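Timmont Drückergarnitur Langschild, Edelstahl gebürstet – für Türen, hinter denen etwas liegt

Startseite > Beschläge > Innentüren > Langschildgarnituren
Art.-Nr. 744
Lieferzeit: 4 Werktage
Bewertung der Redaktion: unaufgeregt

Eine Lagertür hat es nicht leicht. Wer hindurchwill, hat meist beide Hände voll und nimmt den Ellbogen. Wer nicht hindurchsoll, probiert die Klinke trotzdem. Für beide Gruppen führen wir bei Papadakis Türtechnik die Garnitur Timmont: Drücker, langes Schild, Zylinderlochung, fertig. Kein Display, keine App, kein Firmware-Update im Mai.

Unser Musterobjekt ist ein Lagerraum, dessen weiße Innentür gleich neben einem Glasdurchgang sitzt. Rechts wird gedrückt, links bleibt man bitte draußen.

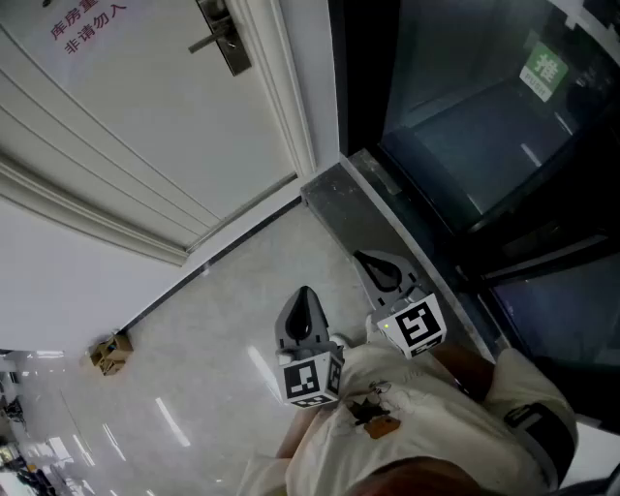

Lagertür mit dunkel wirkendem Metalldrücker neben der Glastür mit PUSH-Schild, davor heller Fliesenboden in Marmoroptik.

Zum Farbton, weil die Frage regelmäßig kommt: Gebürstetes Metall nimmt es mit der Farbe nicht so genau. Je nach Licht und Blickwinkel erscheint derselbe Drücker fast anthrazit oder ordentlich silbern. Bestellt wird in beiden Fällen Edelstahl. Reklamationen wegen schlechter Beleuchtung bearbeiten wir freundlich, aber ohne Erfolg.

Das lange Schild hat neben der Optik einen praktischen Vorzug: Es verdeckt, was der Vorgänger an Bohrlöchern hinterlassen hat. Bei der Renovierung älterer Türblätter ist das oft das eigentliche Kaufargument, auch wenn es im Beratungsgespräch selten jemand zugibt.
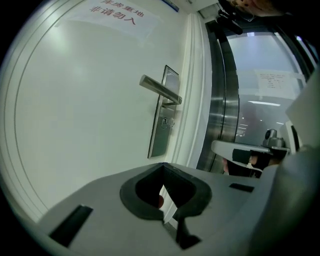
Drücker und Langschild mit rundem Zylinder darunter. Der rot bedruckte Aushang besagt sinngemäß: Lagerraum, Zutritt nur nach Aufforderung.

Ein Aushang wie dieser gehört nicht zum Lieferumfang. Wer einen braucht, findet unter Zubehör die Schilderserie Stollodness, selbstklebend und auf Wunsch mehrsprachig. Papier und Klebestreifen gehen natürlich auch, wir verdienen dann nur nichts daran.

Technische Angaben
Material: Edelstahl, gebürstet
Ausführung: Drückergarnitur auf Langschild
Lochung: Profilzylinder
Türstärke: ab 40 mm
DIN-Richtung: links und rechts verwendbar
Garantie: 10 Jahre auf die Mechanik
Nicht enthalten: Schloss, Zylinder, Schlüssel, Geduld

Pflege
Weiches Tuch, etwas Wasser, in Bürstrichtung wischen. Keine Stahlwolle. Auch nicht »nur ganz kurz«.

Passend dazu
Pastard Türstopper, grau
Pastard Sockelleiste, dunkel, schmal
Stollodness Hinweisschild »Lager«

Versand im Karton, bruchsicher verpackt. Rückgabe unmontiert jederzeit innerhalb der gesetzlichen Frist, montiert nur nach Rücksprache.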